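Gripper fault halts kitchen robot trial at Wekberg

A trial of kitchen robots at the Wekberg test site has been stopped after one of the arms failed to let go of a utensil and kept moving with it. The operator, Oberholzer, confirmed the halt on Mon 26 February. No one was hurt.

The arm was returning a metal whisk to a countertop holder when its fingers stayed closed. The control software recorded the release as complete and started the next move, which took the arm back across the counter. The whisk was still in the grip. It caught on the rim of the holder and pulled the whole thing over, and the arm pushed it along the counter until a technician hit the emergency stop.

Gwilym Hopkin, who runs the Wekberg site for Oberholzer, said the stop button worked as it should. What concerned him was that the arm did not stop by itself.

"It should have felt that load and quit," Hopkin said. "The force limit was set for moving a cutting board, and it had been left at that setting for the utensil work. So it kept pushing."

The trial began in December and covers simple jobs in a small commercial kitchen: clearing a counter, wiping down boards, taking tools out of a holder and putting them back. Before the fault the arms had logged 3681 pick-and-place moves. Oberholzer said 29 of those ended in a dropped item, mostly thin-handled tools. None of the earlier errors involved a failed release.

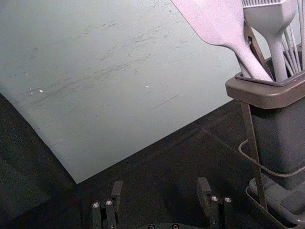 Putting a tool back is one of the harder jobs in the set. The arm has to bring the handle down between other handles without hooking on any of them, and the camera on the wrist can lose sight of the opening at the last moment. Engineers at the site had already slowed that move down once this winter, after a spatula was bent against the rim.

Hopkin said the early finding points to the sensor that tells the controller how far apart the fingers are. On the arm in question, Unit 4, the reading jumped to "open" while the fingers had not moved. A cable running through the wrist had worn where it bends, and the damage was under a sleeve that is not removed in the weekly check. The same type of cable is fitted to the other arms at the site. Technicians have since pulled the sleeves on all of them and found wear on 3, though none of those had given a false reading.

The software was the second problem. It relied on the one sensor and did not compare the reading with the camera view or the motor current, either of which could have shown that something was still held. Jotow, which supplies the control software, said it is working on an update that will require two matching signals before an arm can leave the release point. The company did not give a date for it.

Staff at the site work within reach of the arms for part of each shift, mainly to restock and to reset items between runs. Under the trial rules they are supposed to stay behind a floor line while an arm is moving. The technician who pressed the stop was behind the line at the time – the button is mounted on a post next to it.

The fault was reported to the safety office in Grerkport, which oversees the permit for the trial. The office has asked for the motion logs and for the worn cable, and has told Oberholzer that the arms may be powered on for testing only, with no staff inside the line and nothing in the grippers heavier than a foam block.

Oberholzer said it will replace the wrist cables on every arm, add the sleeve to the weekly check and set separate force limits for each job. Hopkin expects the cable work to be finished within days. The rest depends on the software.

"We could run again with new cables and it would probably be fine," he said. "But I'm not going to ask people to stand next to it on probably."

The site's two human-staffed prep lines are not affected and are running normal hours.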